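Flandstead Annex – Furniture and Storage Safety Inspection, Ground Floor
29 June 2025
By the Novance site inspection desk
5 min read

Scope: freestanding storage, work tables, shelving, seating and floor surfaces in the shared areas. Electrical items and fire doors are on separate sheets. Ratings used: OK, Monitor, Repair, Remove from use. A rating of Monitor means the item stays in service and is looked at again at the October inspection.

Items checked: 326
Rated Monitor: 22
Rated Repair: 21
Rated Remove from use: none

1. Floors and walkways

1.1 Main corridor clear to full width. OK.
Comment: The delivery pallets noted last time are gone. Floor tape at the loading end has lifted at one corner – press down or replace.

1.2 Floor surface free of trip edges. Repair.
Comment: Threshold strip between the reading room and the corridor is loose on the reading room side. Two screws missing. Use countersunk screws; the round-head type used on the other strips stands proud and catches cart wheels.

1.3 Entrance mat flat, edges sound. Monitor.
Comment: Curling slightly at the hinge side of the door. The door still swings clear.

2. Tall shelving and cabinets

2.1 Units above shoulder height fixed to the wall. Repair.
Comment: All bays in the archive room are fixed. In the supply room, the end bay was moved to reach an outlet and its bracket was not put back. The bracket is on the top shelf. Refit into the stud, not into the plasterboard alone.

2.2 Shelf load labels present and readable. Monitor.
Comment: Labels on the Gikus bays are faded but can be read at arm's length. Replacement labels ordered under the general supplies line.

2.3 Heavy items stored between knee and chest height. Repair.
Comment: Paper boxes are stacked on the top shelf again. Move to the lower two shelves. Same finding at the previous inspection.

2.4 Doors close and latch. OK.
Comment: Hinges on the double cabinet have been adjusted. The left door needs a firm push.

3. Drawer units

3.1 Drawers run smoothly over the full travel. Monitor.
Comment: Stiff runners on one unit in the mail area. Clean the track before applying any lubricant. Dry lubricant only; oil holds paper dust and the fault comes back.

3.2 Drawer stops fitted and working. Repair.
Comment: Each drawer was pulled to its limit with one hand underneath. The bottom drawer of the mail area unit passed its stop. Tag applied, drawer to be kept empty until the stop is replaced. Bataineh stock the part; quote the unit size when ordering, as the two sizes look alike in the catalog.

3.3 Anti-tilt device on multi-drawer units. OK.
Comment: Tested by opening one drawer fully and trying a second. Units without an interlock are to be loaded from the bottom up, with the heaviest contents in the lowest drawer.

3.4 Drawers closed when not in use. Monitor.
Comment: An open drawer at shin or hip height is a strike hazard, and it shifts the balance point of the unit forward. A freestanding unit on a tabletop has less weight behind it than a floor unit and should be set well back from the table edge before a drawer is opened. 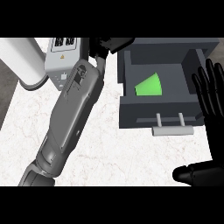
Fig. 1. Drawer cabinet on a tabletop, drawer open. See item 3.4.

3.5 Tabletop units on a non-slip base. Repair.
Comment: Polished tops give little grip. Fit rubber feet or a mat cut to the footprint of the unit. Felt pads do not meet this item – they were found under three units and are to be taken off.

4. Tables and seating

4.1 Table frames rigid, fasteners tight. OK.
Comment: Tested by side load at each corner. The folding table in the meeting room has a worn lock on one leg but holds. Include in the October check.

4.2 Table edges free of chips and splinters. Repair.
Comment: Edge strip missing along the short side of the table by the window. Temporary tape is acceptable for 23 days from the date of this sheet. After that the table is taken out of service.

4.3 Chairs stable, gas lifts hold height. Monitor.
Comment: One chair in the copy room sinks under load. No sudden drop. Replace the cylinder or the chair, whichever is cheaper.

5. Sign-off and follow-up

Repair items are to be closed by the site team and marked on this sheet with the date and the work done. Write the part number where a part was fitted. Items tagged during the inspection keep their tags until an inspector removes them.

Open point from the previous sheet: key for the lower archive cabinet still missing. The cabinet could not be checked inside and is not counted in the total.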